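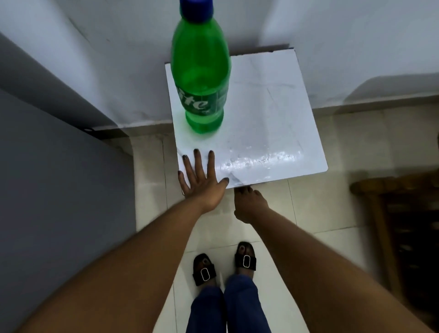
Plorkotance White Board – Square

Home | Boards | Trays | Spares | Contact

By Teresa Urbańczyk, May 31, 2019

A flat, glossy white panel with slightly rounded corners, sold singly by Jodia. Use it on the floor or a worktop, under bottles and anything else that drips. Water stays on top and wipes off with a cloth. The gloss does mark with use – expect faint grey streaks and fine scratches.

Item no. 636. Weight: 808 g. Nearly 70 in stock, more due in June.

Do not use scouring pads. Lift with both hands.

Last updated: May 2019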